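Visit to the Tiedemann open day, Flolcombe
19/05/2019
Posted by Finn Wendt

The bus from the station puts you down at the bottom of Rorel Lane and from there it is a ten minute walk uphill, past the allotments and a tire shop. I had been told to look for a green gate. The gate was open and had a paper arrow taped to it, and a second arrow inside the yard sent everyone to the left of the loading dock.

Tiedemann makes household cleaning goods. Brushes mostly, plus lint rollers, dustpans, squeegees and refills for all of them. The works has been on the Flolcombe site since the family moved it up from the river, and once a year they let the public in. I went with Roswitha Kettler, who used to sell their brushes in her hardware store and wanted to see where they came from. Admission was free. You signed a sheet, got a sticker with your first name on it, and waited by the coat rack until there were enough people for a tour.

Our guide was Ottmar Frerichs, who runs the brush floor. He talks quietly and the machines do not, so I stayed close to the front and still missed some of it.

The first stop was the raw material store. Bristle comes in as long bundles wrapped in paper, sorted by stiffness, and the handles come in crates from a supplier further north. There is a rack along the back wall for the colored plastic, which is bought as pellets. Ottmar let the children put their hands in a tub of the blue. The store holds enough for six weeks and he would like it to be four, but the pellet deliveries are not regular enough for that.

After that came the tufting line. The machine drills a hole, folds a bunch of bristle over a small metal anchor and drives it in, over and over, faster than you can follow. A standard dish brush takes 62 tufts. They run 2,000 brushes on a normal shift and the counter by the door was at 1,187 when we came past, a bit before noon. One woman on the tour asked what happens to the rejects. They go in a bin under the line, and the handles are ground up and used for the hanging loops.

Trimming is next to tufting and it is the dusty part. Everybody got a paper mask. Two rotating cutters take the bristle down to an even height, and an extractor pipe takes the cut ends away, though there was still a fine layer on the window ledges. Roswitha ran a finger along one and showed me. I would have liked to stay longer here, but the next group was already coming up behind us.

The roller room is on the upper floor, up a metal staircase with a sharp turn in it. It is much quieter. The adhesive paper arrives in wide rolls from a coating plant and is slit, perforated and wound onto cores. The tack is checked by pulling a strip off a steel plate with a spring gauge. Tobias Lindgren does that job and let a few of us try it. I pulled too slowly and got a low reading, and he wrote it down anyway, next to his own.

We then had half an hour to ourselves before the talk. Lunch was in the canteen, potato soup or a roll with cheese, coffee from an urn. The soup was good. The queue was long and there was only one person serving, so if you go next year I would eat early or bring something. There is a bench behind the canteen with a view over the valley.

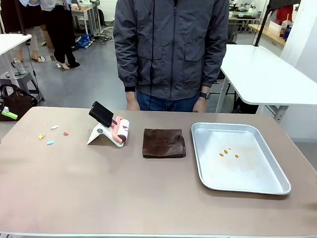

The demonstrations were the part I had come for. They ran all afternoon in the old packing hall, where you could stop at a table, look at the goods close up and ask what you wanted. Small debris was the theme at the one where I spent the most time, with a few bits in white, yellow, red and pale blue put out on the bare top, none of them bigger than a fingertip. Scraps of that size are what most people have under the kitchen table after an afternoon of crafts. My question was about the paper on the rollers, and whether the printed kind picks up any worse than the plain. The answer was that the print is on the outer wrap and has nothing to do with the glue. A roller does well on light bits lying flat on a hard top. For crumbs with any grease in them you are better off with a damp cloth, and they said so, which I appreciated from people who sell rollers.

Refills were a sore point with several visitors. The core was made slightly narrower two years ago and old handles do not hold the new rolls properly. There is an adapter ring, free if you write in. Roswitha had customers complain about this at the time and had never heard of the ring. She took a handful.

At three o'clock Emiliano Espinoza gave a talk on the Wandura line, which goes on sale in June. It is a range of brushes with heads that can be swapped, so that the handle stays and only the worn part is replaced. He passed the samples around. The click when the head seats is firm, but it took me both hands to get one off again, and an older man in my row gave up on his. Emiliano said the release button is being changed before production. No price was given. Somebody asked twice.

The factory shop is in a container next to the gate. Seconds are sold by weight, first quality goods at a little under store price. I bought a bottle brush, two hand brushes and a pack of refills. They take cash only and there is no machine nearer than the bottom of the hill.

A few practical notes. Tours leave whenever a group is full and last 70 minutes. The upper floor cannot be reached with a stroller or a wheelchair, and the people who stayed down were shown a short film in the canteen. Wear closed shoes, two visitors in sandals were kept off the tufting floor. Parking is along the lane and was full by eleven. The last bus down leaves at ten past five and we nearly missed it.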